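Fourth week of collecting demos in the simulator for Rella, our two-armed robot, and I promised a few people I'd write up how it's going. So here goes, in pieces, between runs.

Quick background if you're new: we don't program Rella's moves one by one. A person drives her through a job, we save everything she sensed and everything the person did, and the learning system tries to pick up the pattern from a big pile of those. My job is making the pile.

The goal for this batch is 500 good ones. I'm at 327. Which sounds great until you learn how many I've thrown out!

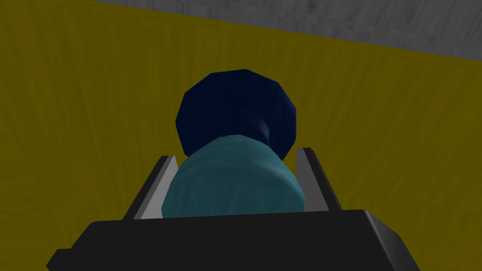

The thing I underestimated was hesitation. When I'm not sure about my grip I sort of hover, wiggle, back off, come in again. The system doesn't know I was being nervous. It thinks hovering is part of the job and learns to hover too. Our first trained version was the most anxious robot you've ever met.

So now I plan the whole move in my head before I hit record. Takes longer per run, but I toss way fewer of them. If I catch myself dithering in the middle I just stop and start over.

Also – and I can't believe how long this took me – I moved my chair. I'd been steering with my elbow hanging in the air, and by late afternoon every demo had a little droop in it. You could see it in the plots. Elbow on the desk, droop gone.

Somebody in the replies asked about wrist views. We save what each wrist sees along with a view from up by the body, all lined up in time. The wrist ones are what the model leans on for the last little bit before a grasp, when the body view is mostly just Rella getting in her own way.
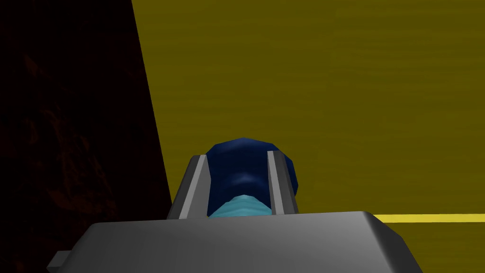 Do the failed runs get used for anything?
Some of them. If I fumble and then recover cleanly, I keep it and tag it as a recovery, so the system gets to learn what fixing a mistake looks like. If I fumble and it just goes downhill from there, it goes in a reject folder and stays out of training.

I have 39 tagged recoveries so far and I'd love more. The trouble is you can't really fake them. I tried messing up on purpose and it looked so staged, like a kid pretending to trip. Too slow going in, too quick coming out. The real ones are much messier and the model does better with them.

The other thing that eats my time is variety. If objects always start in the same spot, the system learns the spot. It'll reach for thin air with total confidence if you shift things over by a hand's width. So the setup gets shuffled every run, and so does the lighting, within limits.

I do get to veto a shuffle if it's silly. Last month the shuffler put something out where neither arm could reach it and I spent way too long trying anyway, because I am stubborn.
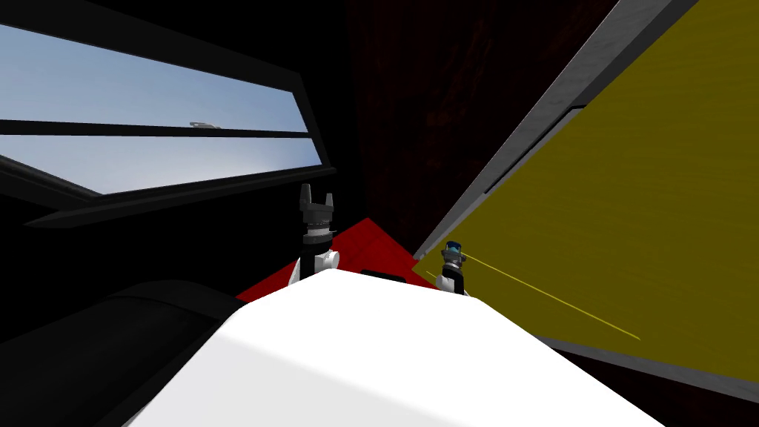
Both arms up and the sky out the window. My view for most of March.

Two arms are so much harder than one, by the way. With one arm you can kind of get in a groove. With two, whichever one you aren't thinking about starts to drift, and then the system learns that the idle arm should wander around. My fix is boring: I park the arm I'm not using, let go of that controller completely, and only pick it up when it's needed.

Labeling comes after. Each run gets a short sentence in plain words saying what the task was. We had a mess here early on – one person wrote "grab," another wrote "pick up," I wrote "get" because I'm lazy. We argued about cleaning it all up to match and ended up leaving it mixed. People will talk to Rella in all kinds of ways, so she may as well hear it now.

Spelling we do fix. I typed "lift" as "left" in a bunch of them and you can imagine. 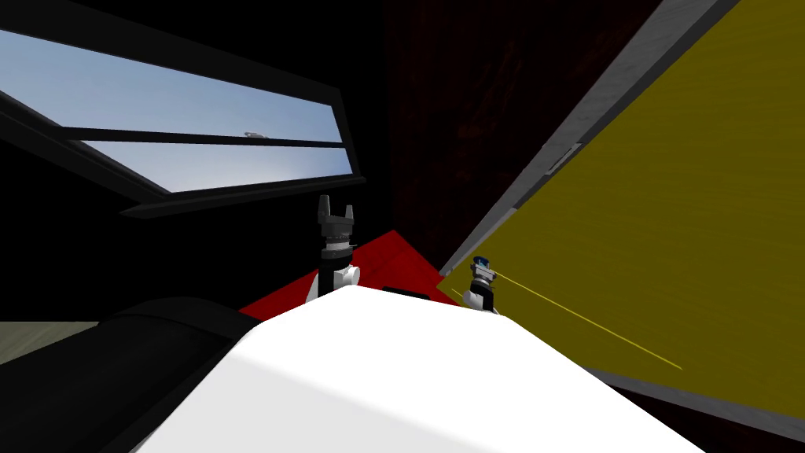
The Clildale batch had 824 runs in it and I keep getting asked why we aren't just adding to that one. Short version: it was recorded with older controller settings, so the same hand motion meant a slightly different arm motion. Mixing the two made everything a bit mushy. We may convert it someday. Poojary (our conversion tool) handles most of the file, but the timing still comes out off and I haven't had a free day to chase it.

Plan for the rest of the week: more two-arm runs in the morning when I'm fresh, labels after lunch, and a small training run overnight to see if the new stuff helps. I like doing a small one early. Finding out at the end that you've been recording with a setting wrong is a feeling I'd rather not have twice.

If you're doing this kind of collecting too, tell me how long your sessions are! I top out at forty minutes and then my hands get sloppy. Folks at our Flurnasham office say they go for two hours straight and I simply do not believe them.

OK, back to it. Next run's loaded and my coffee's on the wrong side of the desk.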